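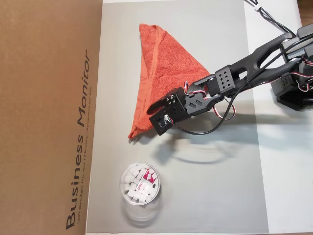
One reader wrote that the last edition never made clear whether a lot could be held before the floor plan was chosen, "and I went through the whole of Section 5 twice looking for it." The order of steps has been revised. A lot may be held first, and the plan is attached to it in step 6.

Section 5. Reserving a Lot and Recording Your Selections

Applies to: Grinholm homes at Ronmont, all filings
Revised: Tuesday, December 3, 2019

Buyers of a Grinholm home reserve a lot and record their selections through the Boltitance buyer portal. Printed selection sheets issued before November are no longer accepted. Buyers who hold a printed sheet should enter the same choices in the portal and bring the sheet to the first design appointment for comparison.

Before you begin

Have the following at hand:
- the invitation code from your sales agreement packet
- government-issued photo identification for each person who will appear on the deed
- the lender's preapproval letter, or proof of funds for a cash purchase
- the filing and lot number shown on the current plat map

Note: The plat map in the sales office is the controlling copy. Maps saved from the website may not show lots released or withdrawn during the week.

5.1 Holding the lot

1. Open the portal and enter the invitation code. The code is not case sensitive.
2. Enter the legal name of each buyer exactly as it appears on the identification. Nicknames and initials will be returned for correction.
3. Select Ronmont from the community list, then select the filing.
4. Select the lot. Lots shown in gray are under contract. Lots with a hatched fill have a grading or drainage condition, and the condition must be opened and read before the portal will continue.
5. Review the lot premium, if any, and the water tap allowance. Select Hold Lot.

The hold begins when the confirmation number appears on the screen. It lasts 5 business days. A hold may be renewed once, at the discretion of the sales office, and the request must be received before the first hold runs out.

Caution: A hold is not a contract. The base price is fixed only when the purchase agreement has been signed by all parties. A price change published during the hold applies to the held lot.

5.2 Attaching the plan

6. From the lot page, select Attach Plan. Only plans that fit within the setbacks of the held lot are listed.
7. Choose the elevation. The same elevation may not be built on adjoining lots or directly across the street, and the portal removes those choices.
8. Choose the garage orientation. On corner lots this is set by the plat and can't be changed.
9. Choose the foundation type. Walkout basements are offered on designated lots only.
10. Select Save Plan and print the summary page.

Note: The Panasiuk plan is wider than the others with the three-car garage. If it does not appear in the list, the lot is too narrow for that version. Try the two-car version before releasing the hold.

5.3 Structural and finish selections

11. Open the Structural tab and complete every line. Lines left blank are built as standard.
12. Open the Finish tab. Finish choices may be saved in part and completed later.
13. Submit the structural selections. Finish selections are submitted separately after the design appointment.

Structural selections close 31 days after the purchase agreement is signed. Finish selections close on the date given in the appointment letter. Up to 2 design appointments are included in the base price; further appointments are billed at the rate on the fee sheet.

Caution: Once structural selections have closed, changes to window openings, plumbing locations, stairs or ceiling height will not be accepted — including changes offered at the buyer's own cost.

5.4 Releasing a hold

14. Open the lot page and select Release.
15. Enter the confirmation number and select Confirm.

The lot returns to the available list at the start of the next business day. Any plan attached to it is saved under Past Plans and may be attached to another lot in the same filing. Refund of the hold fee is covered in Section 6.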